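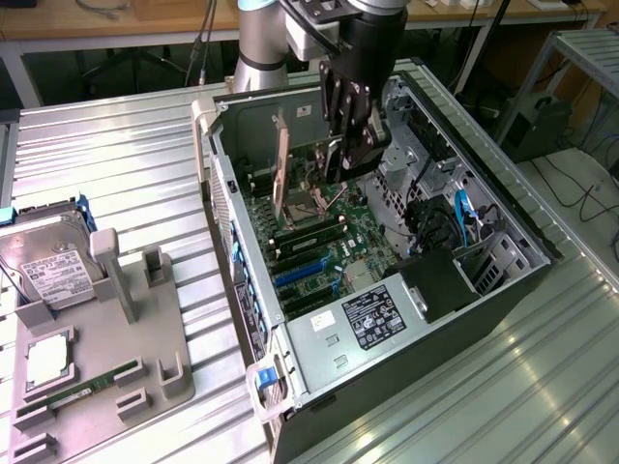 « Une barrette de mémoire, c'est déjà une longue histoire »

Chez Rastora, Kyung-hwa Kwak prépare les exemples avec lesquels un bras robotisé doit apprendre à démonter et remonter des ordinateurs. Le projet s'appelle Lulow et il a commencé en April... en avril, corrige-t-elle en riant, car elle mélange encore les langues.

Son matériel est modeste : une tour de bureau ouverte, couchée sur le côté, et un plateau gris moulé où chaque pièce a son support, le disque dur, le processeur, la mémoire. « Au début, nous posions les pièces directement sur la table. Le modèle apprenait alors surtout à chercher. Je voulais qu'il apprenne à insérer. »

Une démonstration dure 60 secondes, parfois plus. L'équipe en a gardé presque 900. Deux opérateurs se relaient au pilotage, et je lui demande si leurs gestes se ressemblent. « Pas du tout. L'un approche par le haut, l'autre penche la pince. J'ai décidé de garder les deux manières. »

Les essais ratés sont-ils jetés ? « Non, je les range à part, avec une note. Quand l'opérateur se trompe et se corrige, cela m'intéresse beaucoup. »

La mémoire reste pour elle la tâche la plus difficile. La prochaine série portera sur les câbles, « et là, je ne promets rien ».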